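Software notes: the planner changes its mind less often

The manipulation software got a new release on 1st October, and most of the work in it went into one thing: what the arm does in the last few centimeters before it closes its fingers. Teams on the Lodura and Udari cells will have it already. Everyone else gets it when their cell is next restarted.

Until now, perception and planning ran in a tight loop all the way down. Every new wrist image produced a new set of grasp candidates, the candidates were scored, and the planner went for the best one. That works well from a distance. Close in, it caused trouble with round objects. A lid, a plate or a bowl can be pinched almost anywhere on its edge, so the top candidates have nearly the same score, and a small change in the image is enough to swap first and second place. The arm would start toward one part of the rim, turn toward another, then turn back. In the logs this looks like a slow wobble of the wrist. Sometimes it ended in a timeout.

The new planner commits. When the fingertips come within 30 millimeters of the chosen contact, the target is locked and later images can only nudge it along the same stretch of edge. If the nudge gets too big, the arm backs off and starts the approach again from above. There is no third option, and that made the code shorter.

We went through 1493 recorded approaches to round objects to set the thresholds. In 902 of them the top candidate changed at least once after the point where we now lock it. Most of those changes made no difference to the grasp. They only cost time.

Changes on the perception side

The edge detector used to treat any strong line as a possible place to grip. On an object with spokes, ribs or a woven panel, that gave us a lot of lines and very few useful ones. Candidates are now tied to the outer boundary of the object first, and inner lines are only considered if the outer boundary fails. A woven surface no longer fills the candidate list with short segments.

Shiny tabletops are handled better too. Reflections of the overhead lights were showing up as small round objects, and a soft shadow beside a rim could pull the estimated edge outward. The detector now compares two frames taken from slightly different wrist positions. A highlight on a glossy surface shifts in a way that a real object does not, and it gets dropped. Shadows are harder. The current filter looks at how sharp the transition is and ignores the blurry ones, which is fine for pale tables under diffuse light. It has not been tuned for dark tables — please don't assume it works there.

Changes in the tooling

The replay viewer, Udden, can now step through an approach with the candidate scores drawn next to the wrist image. Drag the slider to the lock point and you get both lists, before and after. The old text dump is still available under the same command.

Log files are bigger as a result. If your cell is short on disk, set the score history to "locked only" in the settings file. The default keeps everything.

Finger width is now read from the gripper profile. It was a constant in the planner for far too long, and anyone who fitted different fingers had to know where to change it. Check your profile before the first run after the update. An empty width field stops the planner at startup with error 1596.

Known problems

Partly visible objects are still the weak spot. When a rim runs out of the wrist camera's view, the circle fit has to guess the missing arc, and the guess drifts as the arm gets lower. For now the planner keeps the fit from the last image where enough of the arc was visible. Tremblay, the branch with the proper fix, carries the fitted shape forward in the table's coordinates and updates it only from the part that can be seen. It passes its tests in simulation but it is slow, and it will not be merged before November.

Thin rims that sit close to the table also need care. The height margin is the same for every object, and on low ones the fingers may stop a little high. You can lower it per task. Do it in small steps, and leave the force limit on.

Bug reports go in the usual tracker. Attach the replay file, and say which fingers were on the gripper.

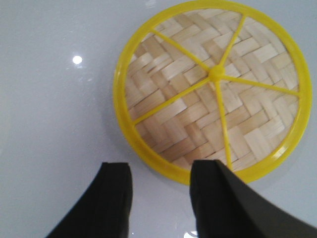 Rin Hirano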